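Orberg führt Pfandbecher in allen Kantinen der Stadt ein

Orberg. Wer in den städtischen Kantinen Kaffee oder Tee zum Mitnehmen bestellt, bekommt ihn ab Oktober nur noch im Mehrwegbecher. Das hat die Stadtverwaltung mitgeteilt. Einwegbecher werden an den Ausgabestellen nicht mehr vorgehalten, auch nicht gegen Aufpreis. Betroffen sind die Kantinen im Rathaus, im Klinikum und im Berufsschulzentrum sowie der Kiosk am Busbahnhof.

Das Pfand beträgt 3 Euro je Becher. Zurückgegeben werden kann an jeder der vier Ausgabestellen, unabhängig davon, wo der Becher gekauft wurde. Einen Kassenbon braucht man dafür nicht. Deckel sind pfandfrei, werden aber nur auf Nachfrage ausgegeben und sollen ebenfalls zurückgebracht werden.

Vorausgegangen war ein Probelauf im Berufsschulzentrum. Dort waren 412 Becher im Umlauf, von denen nach Angaben der Verwaltung 224 regelmäßig am selben Tag zurückkamen. Die übrigen tauchten meist im Lauf der Woche wieder auf. »Wir hatten mit mehr Schwund gerechnet«, sagte Projektleiterin Hajnalka Csizmadia. Schwieriger sei die Spülküche gewesen — in der großen Pause habe sich das Geschirr zeitweise bis auf den Flur gestapelt. Inzwischen wird dort eine zweite Spülkraft eingesetzt. 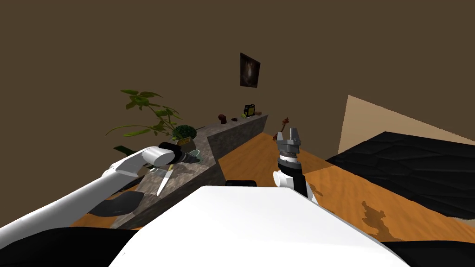

Computergrafik: Zorkeck

Geliefert werden die Becher von der Firma Cultach, die auch die Rücknahmekisten stellt. Der Vertrag läuft zunächst vier Jahre. Beschädigte Becher nimmt das Unternehmen zurück und ersetzt sie, das Spülen bleibt Aufgabe der Kantinen. Eigene Becher dürfen Gäste weiterhin mitbringen, sofern sie sauber sind und unter den Auslauf der Maschine passen. Das Personal stellt sie auf ein Tablett und fasst sie aus Hygienegründen nicht an.

Kritik kommt vom Pächter des Kiosks am Busbahnhof. Isamu Higuchi verweist auf die vielen Pendler, die morgens in den Zug umsteigen und den Becher nicht in Orberg zurückgeben. »Die zahlen das Pfand und ärgern sich«, sagte er. Higuchi wünscht sich eine Rückgabestelle am Bahnhof der Nachbargemeinde. Gespräche dazu gibt es nach Auskunft der Verwaltung, ein Ergebnis liegt noch nicht vor.

Elżbieta Szczepańska, Küchenleiterin im Klinikum, sieht für ihr Haus weniger Probleme. Auf den Stationen werde ohnehin aus Porzellantassen getrunken, die Pfandbecher seien vor allem für Besucher gedacht. Der Preis für die Getränke selbst ändert sich nicht. Restbestände an Pappbechern dürfen bis Ende September aufgebraucht werden.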